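Print this post | E-mail this to a friend
Reading time: 4 minutes

Bottles, bottles, bottles

So I finally did the recycling corner. If you've been reading since the spring you'll know I've been promising this since we moved to Futthorpe, and every time I sat down to write it up there was a fresh heap of bottles next to the fridge and I felt like a fraud.

We drink a lot of fizzy water in this house. Add the kids' orange drinks and whatever Hiyori brings back from the gym and I was filling a grocery bag every couple of days. The bag would slump over, the bottles would roll under the radiator, the dog would find one at 6 a.m. and crunch it up and down the hall. July was the worst (the heat, and two birthday parties in the same week!) and by the end of it I was stepping over them to get to the coffee.

I tried a few things first. The stacking crates from Giditz looked great online but the holes in the sides are big enough that anything small pokes out and catches on your pants. Then I had a lidded thing with a pedal, and the lid was the problem – people in my family will not open a lid. They will balance a bottle on top of a lid, they will line up four of them on top of a lid, but they will not put a foot on the pedal.

What works is a plain round waste bin with no lid at all. I like the kind with a handle hole cut in the side just under the rim, because you can hook your fingers in and carry it out to the garage one-handed with your keys in the other. A wide mouth matters more than height. You want to be able to more or less toss the thing from the sink.
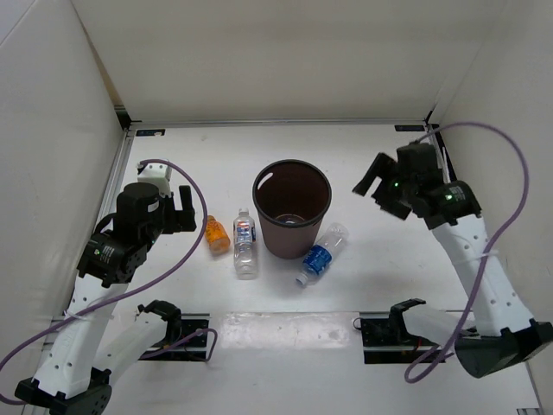
And the bottles do have to get in there, which I realize sounds silly, but for the first week most of ours were landing next to the bin. I said something at dinner. Sota (he's fifteen, he's staying with us until school starts) said it was a matter of aim and he was improving. Fine.

A couple of things I've changed since then. I had been leaving the labels on and the caps off, and then I read the sheet our pickup people put through the door and they want the caps on. So caps on. The sheet doesn't say a word about labels. I used to peel them, and some of those wraps come away in one go and some of them leave that gummy stripe that picks up every bit of dust in the kitchen. I've stopped. Life is short and I have a job.

I also stopped squashing them flat. My neighbor Chang-ho swears by squashing, he stands on his back step and stamps on them like he's making wine, but I found that a squashed bottle with the cap off dribbles whatever was left in it, and then you're washing the bin. Now I give them a quick rinse, let them drain upside down in the dish rack while I do the plates, cap on, in. The bin gets a wipe on Wednesday after I've emptied it and that's all it's needed so far.

On size – ours holds nearly 23 bottles if they're the small ones and you're a bit stubborn about it. The big ones stick up out of the top like flowers and you'll be emptying it every other day. If you have the floor space get two and keep one for cans. I don't have the floor space. The cans go in a Jokley tote on the back of the pantry door and they rattle every time somebody wants crackers.

Color is up to you of course. I went for a brown one, which my sister thinks is gloomy, but I had a white one in the old apartment and it showed every splash of coffee from across the room. Brown hides a lot!

Next up is the cupboard under the sink, where I have so far found 2 identical bottles of drain cleaner and a sponge I think came with the house. If anyone has a good way to stop the spray bottles from tipping over when you open the door, please leave it in the comments. I've tried a tension rod and it fell down.

Print this post | E-mail this to a friend

Get new posts in your inbox! Enter your e-mail address to sign up for the newsletter. You can unsubscribe at any time.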